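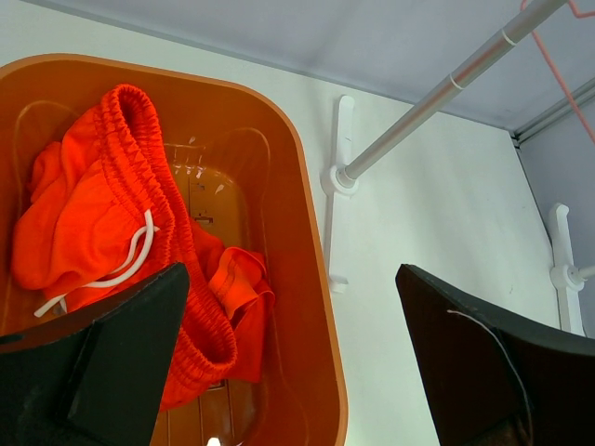
Orange plastic basin, with fabric.

CALL FOR PARTICIPANTS
The Wash Day Project: how people in Horkport and Clestlow did their laundry, and how they do it now

Posted April 8, 2020

We are looking for 50 people who will talk to us about laundry. You do not have to be good at it. We have plenty of people who are good at it already, and they all say the same thing about vinegar.

The Wash Day Project is collecting spoken and written accounts of household washing from 1945 to the present in Horkport, Clestlow and the farms in between. The recordings will go into the local history collection at the Ploltadow Library, where they will join a very thorough set of interviews with men who worked on the railroad. There are 11 boxes of railroad. There is one folder on housework, and half of it is a recipe for pickled beets.

We had planned to hold the interviews in the library's reading room, with coffee. The library is closed, so everything will now be done by phone or by mail. Coffee is your own responsibility.

Who we want to hear from

Anyone 18 or older who has lived in Horkport or Clestlow for at least a year, at any time. You may have moved away. You may have moved away because of the water, in which case we would especially like to talk to you.

We have enough people who remember wringer washers. We are short on the following:

People who used the Leitão laundromat on Canal Street before it became a bank, and people who worked there
Men who did the family wash before 1980, or who claim they did (we may ask to speak to a sister)
Anyone who took in washing for money, or whose mother or grandmother did
People who lived in the cannery housing and shared the lines behind it, including anyone who was involved in the dispute over the lines
Night shift workers
People who wash by hand today, by choice or because the machine in the basement eats quarters
Anyone under 30. You think you have nothing to say about this. Please call anyway.

What you would do

You would have one phone interview with either Pendo Mugo or Jhair Carhuamaca. It takes an hour, or two if you get onto the subject of ironing. Pendo will ask about the work itself: what got washed when, who hauled the water, what was sent out and what was never allowed to be. Jhair is better on money and machines, and he can also interview in Spanish. For Portuguese, ask for Tiago Brandão. For Greek, Magdalini Zacharopoulos has offered, with the warning that she knew most of your parents.

After that comes the wash diary. For two weeks you write down each load you do — what was in it, who it belonged to, where it dried, and what you were doing in the meantime. We mail you the booklet and a stamped envelope to send it back. A few lines per load is fine. One person in our October trial gave us nine pages on a single fitted sheet, and it was the best thing we received, but we can't ask that of everyone.

If you own photographs of clotheslines, washhouses or your aunt glaring at a tub, we would be glad to copy them. Please don't mail originals. Tell us what you have and we will arrange something once the doors are open again.

What you get

A $100 payment by check when the diary arrives, whatever state it is in. You also get a copy of your recording and the typed transcript, which will show you how often you say "you know." You may cross out anything you want before it goes to the library, and you don't have to tell us why. You may also use a made-up name. Two people have already picked Dolores, so that one is taken.

You can quit at any point. If you finish the interview and can't face the diary, we pay half.

What we will not do

We will not come to your house. We will not judge your whites. We are not selling detergent, and we can't fix your dryer, though three callers so far have asked. Your phone number stays with the project and is not passed on to anyone.

The fine print

The project has a grant of $3,000 for printing, postage and transcription, and a separate fund for the payments. It is run by Hélder Torres, who wrote a long book on canal locks and says this is harder.

How to sign up

Call the Ploltadow Library's main number and leave a message in the Wash Day mailbox with your name, a number, the years you lived here and the best time to reach you. Speak slowly. You can also write to Wash Day Project, care of the library. Mail is picked up twice a week.

Sign-up stays open until the places are filled. If you are calling about the dispute over the lines, please say so in your message, and say which side you were on, so that we don't book you right after your neighbor.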